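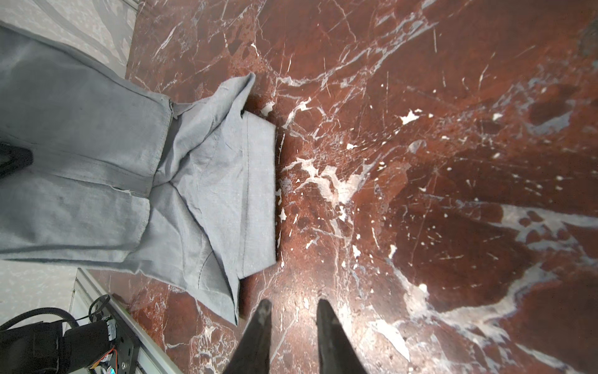 A partially folded garment beside the open gripper fingers of a two-arm Lurkar folding cell.

Jurkach Issues Field Notice on Gripper Fault in Lurkar Folding Cells

PRIRKNESS, May 2018 – Jurkach has issued a field notice to operators of its Lurkar garment folding cells after a fault in which the gripper fingers failed to open on command. The arm continued its programmed move with the cloth still held. No injuries were reported.

The fault was first logged at the Van den Broek laundry, where 14 stalled releases were recorded in 2,572 folding cycles. One garment tore along a seam. In a separate event the second arm was pulled against its joint limit and the cell went into protective stop.

Jurkach traced the fault to the finger position signal. When the signal arrived more than 200 milliseconds late, the controller treated the release as complete and started the next move. The delay occurred mostly with linen and other heavier fabrics.

The notice applies to 44 cells. Until software has been updated, operators should run both arms at reduced speed and keep hands outside the table rail while the drives are powered. Cells that have logged a joint limit stop must have the wrist cable inspected before restart.

The update holds the arm in place until an open position is confirmed. Installation takes almost 44 minutes per cell and is free of charge. Jurkach expects to complete the work in August.

Service requests should quote the cell serial number and include the controller log.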